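Community kitchen swaps its cleaning kit after table trial

Brushes with coloured handles and plain white tabletops are among the changes at the Leclerc Street community kitchen, which reopened its rear prep room in May 2025 after a three-month refit.
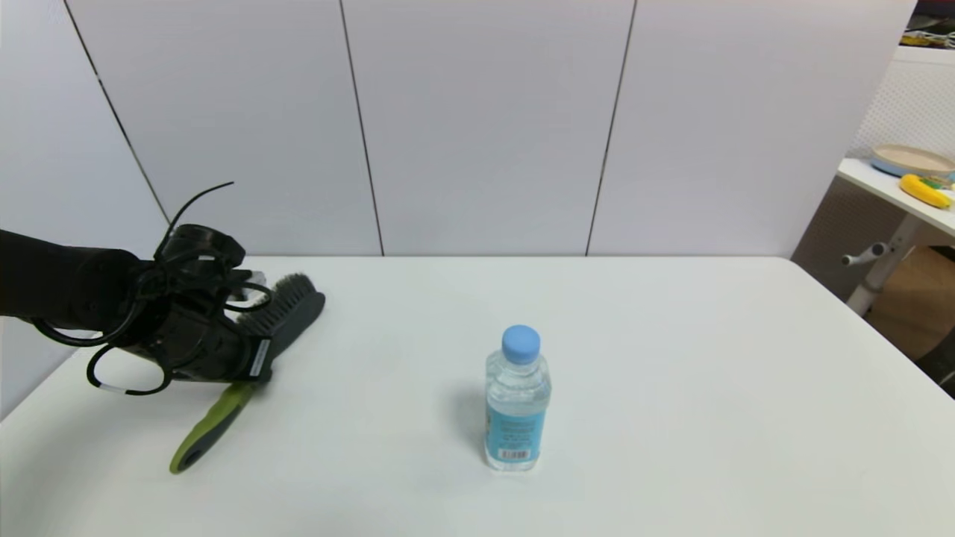

The room had been shut since February, when a leaking pipe behind the old benches swelled the chipboard and lifted the vinyl. Hirers were moved into the front kitchen while the work was done, and two evening cooking classes were put on hold. Both are now back on the timetable.

Kitchen manager Bláthnaid Tully said the refit had been a chance to sort out the cleaning gear as well as the furniture.

"We had a cupboard full of brushes and no system," she said. "People grabbed whatever was closest. The same brush might do the floor drain one day and a bench the next, and you can't run a shared kitchen like that."

Under the new arrangement each brush has one job, and the colour of the handle shows what the job is. Lime green is for tables and benches. Red is for floors and drains, and blue is for sinks and taps. Yellow brushes are kept for the outdoor bins and stay in the yard cupboard.

A chart explaining the colours has been put up inside the door of the storeroom, and a smaller copy is included in the folder given to new hirers.

The brushes hang on a rail beside the storeroom sink, bristles down, so they can drain between sessions. Any brush without a hanging hole was taken out of use during the clean-up. Ms Tully said the old ones used to stand in a bucket, where water collected and the bristles went soft and flared out at the sides.

The refit came in at $1,823 for furniture and fittings, with the plumbing repair covered by the building's insurance. The cleaning gear was a separate order and cost $183, including spare brushes in each colour. A grant of $800 from the neighbourhood fund went towards the tables, and the rest came out of hire fees.

Tables were the subject of some discussion before the order went in. Several regular users wanted stainless steel, but the quotes were well over budget. Others asked for timber to match the front room. In the end the kitchen chose smooth white tops, mostly so that crumbs, sauce and anything else left behind would show up.

"On the old benches you could leave half a cup of flour and not see it until the next morning," Ms Tully said. "I wanted a surface where you can tell at a glance if it's been done."

Fionnuala Hennessy, who teaches the Thursday bread class, had been in favour of timber and said she was still getting used to the change. She now brings her own boards for shaping dough and keeps the tables for weighing and mixing.

"It's a bit bright for my taste, but I'll admit it's quick to clean," she said. "Dough is the worst thing to get off a table. If you put hot water on it you just make glue. You want to let it dry a little, scrape it, and then go over what's left with the brush and cold water."

Her class has taken to finishing ten minutes early so that everyone can do their own section before the next group arrives.

The kitchen has set out a short routine for hirers to follow at the end of each session. Loose scraps are to be swept into a tray first and tipped into the compost. The table is then brushed with warm soapy water, starting at the far edge and working back, wiped with a clean cloth and left to air dry. Brushes are rinsed under the tap, shaken out and returned to the rail.

Bags, coats and phones are to be left on the hooks and shelf near the entrance. Drink bottles may be kept on the tables during a session provided they have a lid that screws or clips shut. Open cups and glasses are allowed only in the front room. That rule was already in place before the refit but had not been followed closely - most of the stains on the old benches were from tea and coffee.

Hirers are also asked to take their bottles home with them. Ms Tully said the kitchen fills a crate with forgotten ones every few weeks, and those with no name on them go into the recycling on the last day of the month.

The walls were repainted at the same time and the extractor fan was serviced. The old benches could not be saved, although their steel legs were in fair condition and have gone to a local workshop for reuse.

Some work is still to come. The storeroom needs a second shelf for bulk supplies, and the light over the sink has been flickering since the power was reconnected. An electrician is booked to look at it. The tap on the left-hand side of the double sink is stiff and hirers are asked not to force it.

The rear prep room is available for hire on weekdays and on Saturday mornings. Rates have not changed. A deposit of $100 applies to all new bookings and is returned once the room has been checked, normally within two working days. Groups that leave the tables unwashed may lose part of the deposit, but Ms Tully said that had happened only once in the past year and she did not expect it to become a habit.

Existing hirers whose sessions were moved to the front kitchen will go back to their usual times unless they have asked to stay where they are. Anyone who would like to see the room before booking can call in during office hours or leave a message with the front desk. New hirers will be shown where the brushes are kept and how the colours work before their first session, and should allow an extra 15 minutes for this.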